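4. What the forum posts told us about hybrid gadgets

I should say up front that I came into this part of the study with a grudge. I once owned a phone with a projector in it, and I used the projector exactly twice. So when we sat down with the 2,719 posts we had pulled from the Ploria owners' forum, I was fairly sure I knew what I'd find (lots of people like me, muttering about a feature they paid for and forgot). I was wrong about a good part of that, and I want to walk through where.

A quick word on what we were counting. By "hybrid" we mean any consumer device sold on the strength of two jobs that used to need two boxes: a phone with a zoom lens bolted on, a tablet with a speaker dock for a back, a watch that is also a key fob. We left out anything where the second job is just software, so a flashlight app doesn't make your phone a hybrid. Of the full set, 579 posts talked about the second job in enough detail for us to code them, and those are the ones I lean on from here. 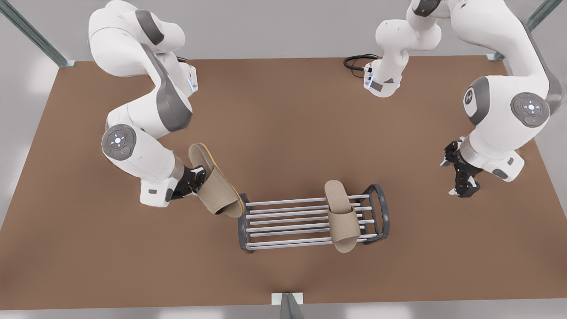 The first surprise was how long people kept using the second job. I had expected a burst of excitement and then silence, and for the projector phones that is pretty much what the posts show. But owners of the Lumbao, which is a music player that doubles as a baby monitor, were still trading tips a year after buying it! They complained all the time, mind you. They complained about the battery, the clip on the back and the chirp it makes when it loses the signal. They also kept using it, and I've come to think of that sort of grumbling as a sign of life.

The second surprise had to do with size. We coded every remark about bulk, weight or "won't fit in my pocket," and I figured these would pile up around the thickest devices. They piled up around the middle ones. The Geltier, easily the chunkiest thing on our list, drew hardly any, and my guess is that its owners never planned to carry it anywhere. It sits on a kitchen counter. The slimmer Clarumlow camera phone got hammered for a bump on the back, because people wanted it to go wherever their old phone went. Take that as a guess and no more, please; we had no way to ask the posters what they were thinking.

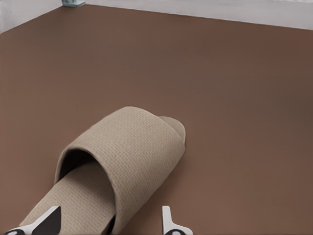
Figure 3. Beige open-toe slipper on a smooth brown surface, with a gripper finger on either side (computer rendering).

4.1 Who reads the manual

We also looked at how people learned about the second job in the first place. I loved this bit of the work, and it nearly didn't make it into the paper. Two of us read each post separately and marked whether the writer had found the feature on the box, in an ad, from a friend or by pressing the wrong button. Our labels matched on 95 percent of the posts, which made me happier than it probably should have. The wrong-button group was bigger than I would have dared to predict, and it was also the cheerful group. Someone who stumbles on a feature seems to treat it as a present. Someone who saw it in the ad treats it as a promise, and goes looking for the ways it falls short. 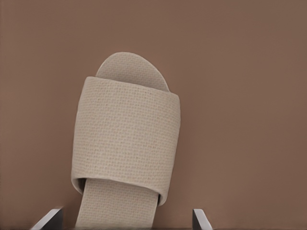

There are some holes in all this that I'd rather point out myself. Forum posters aren't typical owners. They skew toward the very pleased and the very cross, and a person who shoved the thing in a drawer in October and forgot about it won't have written to us or anybody else. We also capped each thread at its first 2,000 words to keep the coding bearable, so a slow change of heart late in a long thread would have slipped right past us. And the Clarumlow posts bunch up in the weeks after a firmware update that broke the shutter sound, so there's more anger in that pile than the hardware deserves. We tried the counts again without those weeks and the bump still came out as the top complaint, though by a smaller margin.

In the next section I turn to returns and resale listings, where people have to put a price on the second job, and where my old projector phone makes a brief and embarrassing appearance.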